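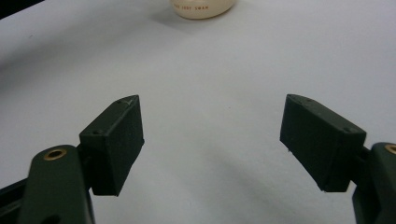

Overview Files Versions Discussion License

Olleck Tabletop Clearing Set: Data Card

Summary

The Olleck Tabletop Clearing Set records the everyday work of setting out, sorting and putting away small household items on a white table. It is maintained by the Home Activities Group at Plilovum. The set contains 1812 recordings and covers 167 items, each listed in items.csv with its name, category, material and weight.

Version 5 replaces all earlier versions. Users who hold files from version 4 should download the full set again. Item numbers were reassigned in September and no longer match the old list.

Activities

Each recording is assigned to one activity.

Setting: plates, cups and cutlery are moved from a tray to the table.
Clearing: used tableware is returned to the tray.
Sorting: mixed small items, such as pens, clips, keys and coins, are separated by category.
Wiping: the table is wiped with a folded cloth after the items have been removed.
Packing: items are placed in a lidded box and the lid is closed.

An activity is marked complete when the last item listed in the task sheet has reached its assigned place. Recordings that end before that point are retained and carry the status "partial." They should be left out of any comparison of completion times.

Items and table

Tableware was supplied by Fröhlich. Stationery and storage boxes were taken from the Hetasora household series. Chipped or visibly worn pieces were kept in use and are flagged in the condition column. Glass items were withdrawn after version 3 and do not appear in the current list.

The table has a plain white top. Lighting is soft, and shadows on the surface are diffuse. Pale items, in particular the white saucers and the napkins, have low contrast against the table. Annotators were instructed to mark the outline of these items only where it could be followed with confidence.

File layout

recordings/ one folder per recording
tasks/ task sheets in plain text
items.csv item list
status.csv activity, status and annotator notes
CHANGES.txt version history

Folder names consist of the activity name followed by a four-digit number. Gaps in the numbering result from withdrawn recordings and do not indicate missing files.

Known limitations

Clearing is represented more heavily than packing. The cutlery is right-handed where a handedness applies. Food residue was not used, and the wiping recordings should not be treated as a measure of cleaning quality.

Contact and maintenance

Corrections to the item list should be sent to Edit Mészáros. Questions about task sheets and annotation are handled by Bastian Mühlbauer. Please include the folder name in all correspondence.

Last revised 11/30/25.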